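Mobile Robotics Lab, Unit 4
Room navigation in the simulator

Reading before lab: handout 3, the section on occupancy grids. Bring your group's planner from Unit 3, even if it still has bugs.

What you will do

Each group writes a controller that takes the Munda base from a start pose to a goal pose in a furnished room. Munda is the same differential drive model you used for wall following. The rooms come from the Trulbridge set, which is already installed on the lab machines. Do not download your own copy – the course version has fixed start poses.

Set the random seed to 536 for every graded run. You may use any seed while testing.

Steps

1. Load the room and save one camera view from the start pose.
2. Drive the base by hand until the map covers all the floor you can reach.
3. Mark the goal cell and run your planner.
4. Record six runs. Log path length, time, and every contact.
5. Repeat the runs with the obstacle margin doubled.

A run ends when the base stops inside the goal cell or after 2529 simulation steps. A run that hits the step limit counts as a failure, but keep the log and hand it in with the rest.

Hand in

One report per group, four pages at most, with the code in a separate folder. Plots need axis labels and units. Put the saved camera view on the first page and mark the planned path on a copy of it. Reports go in the Sostilby folder on the course drive.

Notes on floor segmentation

Floor segmentation is the step where most planners from last year lost points. The simple version groups pixels by color and calls the largest group "free". In the room at the end of this handout, that version would keep the dark rug and could throw out the orange floor, and the patch of light below the window might become a third region. All of it is floor. Your segmentation should also keep the small gray object near the foot of the round table as a separate region – treat it as an obstacle until your map says otherwise. 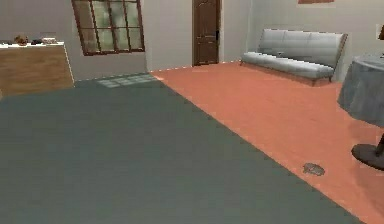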